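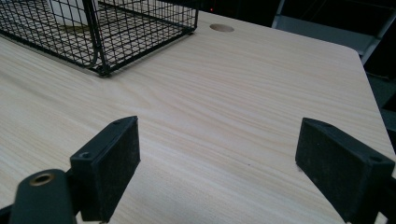 Skendcombeのロボット見学会は、予約なしで当日行っても入れてもらえますか。

投稿　こむぎ畑

豆大福二号
当日枠が残っていれば、受付で1,000円を払って入れます。残っていないこともあるので、前の日までに電話で聞いておくのが安心です。

こむぎ畑（補足）
さっそくのお返事、ありがとうございます。言葉が足りなかったので少し書き足します。四月にSkendcombeであるNoltisの見学会に、小学生の子どもと、ロボットにはまったく詳しくない私の母を連れて三人で行こうかと考えています。母は膝があまりよくなく、長く立っているのがつらい人です。案内のページには「手作業の実演と体験」としか書かれておらず、どういうものを見せてもらえるのか、どのくらい時間がかかるのか、いまひとつ想像がつきません。大きなロボットがびゅんびゅん動くようなものを子どもは期待しているようなのですが、そのあたりも含めて、行かれたことのある方がいらっしゃいましたら教えてください。Zunsteadのほうから行くので、道順のことも分かるとうれしいです。
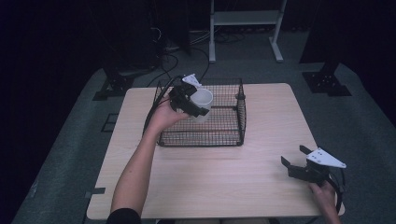 すずかけの坂

こむぎ畑さん、こんにちは。私は去年の見学会に行きました。楽しかったものですから、つい長くなってしまうかもしれませんが、お茶でも飲みながら読んでくださいね。

まず中身のことから。お子さんが期待していらっしゃるような、大きな腕が勢いよく動くものは、私の行った回にはありませんでした。見せてもらえたのはもっと地味な、机の上の仕事です。係の方が両手に一つずつ、手持ちのグリッパー（ものをはさむ、二本指の道具ですね）を持って、白いカップをはさんで黒い網のかごのほうへ運んでいくんです。ことばにするとそれだけなのですが、見ているとこれが不思議に飽きません！　カップのふちをかごに当てないように、上からそっと近づけていく手つきがなんともていねいで、私の隣にいたご夫婦も、途中からすっかり黙って見入っていました。

説明によると、ああやって人が道具を持って動かした様子を記録しておいて、あとでロボットに覚えさせるのだそうです。ですから主役は人の手なんですね。私はロボットの会社というと、人間のいない工場のようなところを勝手に思い描いていたので、そこがいちばん面白く感じました。お子さんには出かける前に「今日はロボットの先生のお仕事を見にいくんだよ」とでも話しておかれると、がっかりせずに済むのではないかしら。うちの甥にもそう言って連れていったら、帰りの電車で菓子袋をトングでつまもうとして、ちょっとした騒ぎになりましたけれど（トングは体験コーナーのおみやげです。小さなプラスチックのものです）。

体験は、実演のあとに希望者が順番でさせてもらえました。指の部分の内側にやわらかいパッドがついていて、思ったほど強く握らなくてもはさめるんです。それなのに、はさむときより放すときのほうがずっと難しい。手を開くのが早いと、置く前に落としてしまいます。私も一度やってしまって、係の方が「皆さん最初はそうですよ」と笑ってくださいました。お子さんは背の高さによっては机が少し高く感じるかもしれないので、踏み台を貸してもらえるか、受付で聞いてみてください。甥は借りていました。

時間は、実演と体験を合わせて50分でした。お母さまのお膝のことですが、実演の間は立って見る方がほとんどで、椅子は壁ぎわに出してあるものを自分で取ってくる形でした。早めに入って、机の見えるところに一つ置かせてもらうのがいいと思います。部屋は暗幕のようなもので囲ってあって、机のほかはかなり暗いです。床にはケーブルが這っているところもありますから、机の向こう側へは回り込まず、お子さんの手はつないでいてあげてください。足元は平らな靴がよろしいですよ。

それから、部屋は本館ではなくBaird棟という別の建物の132号室でした。私はこれを知らずに本館の受付でずいぶん待ってしまったんです。門を入って左手、自転車置き場の裏です。案内の矢印が小さくて見落としやすいので、気をつけていらしてください。お手洗いはBaird棟の入口を入ってすぐ右にあります。132号室の前の廊下にはありませんから、先に済ませておくと慌てません。

写真は、始まる前に声をかければ撮ってよいとのことでした。ただしフラッシュは使わないでくださいと言われました。動画は断っている様子でしたので、残しておきたい場合は電話のときに聞いておかれるとよいでしょう。

お弁当を食べられる場所もあるといえばあるのですが、中庭のベンチなので、四月だと風の日は寒いです。私はSkendcombeの駅前まで戻って、うどんをいただいて帰りました。どうぞ三人で楽しんできてくださいね。お母さまにも、ぜひあの道具を握ってみていただきたいです。座ったままでもさせてもらえるかどうか、そこまでは私も存じませんので、これも聞いてみてください。

西口駐輪場
Zunsteadからだったら412番のバス。終点のひとつ手前で降りる。帰りは本数が減るので時刻表を写真に撮っておくこと。火曜は見学会そのものが休みだったはず。体験は子ども優先で、大人は時間が余ったらという感じだった。個人的にはもう少し動くロボットが見たかった。

こむぎ畑
豆大福二号さん、すずかけの坂さん、西口駐輪場さん、ご親切にありがとうございました。

先ほど電話をしてみましたら、とても感じのよい方が出てくださって、土曜の午前の枠が三人分取れました！　踏み台はあるそうです。椅子も、母の分を前のほうに用意しておきますと言っていただけて、ほっとしています。座ったままの体験については、机の高さがあるので当日に様子を見ながら、というお返事でした。動画はやはりご遠慮くださいとのことです。

Baird棟のことは案内のページのどこにも書かれていなかったので、教えていただかなければ、私も間違いなく本館で待っていたと思います。412番のバスも、いつもは反対の方向にしか乗らないものですから、終点のひとつ手前、と手帳に大きく書いておきました。

子どもにはさっそく「ロボットの先生のお仕事」と話してみました。少し考えてから「じゃあ宿題も出るの」と聞かれて、返事に困っているところです。母のほうは、菜箸なら負けないと言って、なぜか張り切っています。平らな靴で行ってまいります。

すずかけの坂
こむぎ畑さん、三人分取れたとのこと、よかったですね。ひとつ書き忘れていました。体験の前に荷物を預けるのですが、預かりの棚が小さくて、大きなリュックは入りませんでした。甥のリュックは私がずっと抱えておりましたので、お荷物は少なめになさってくださいね。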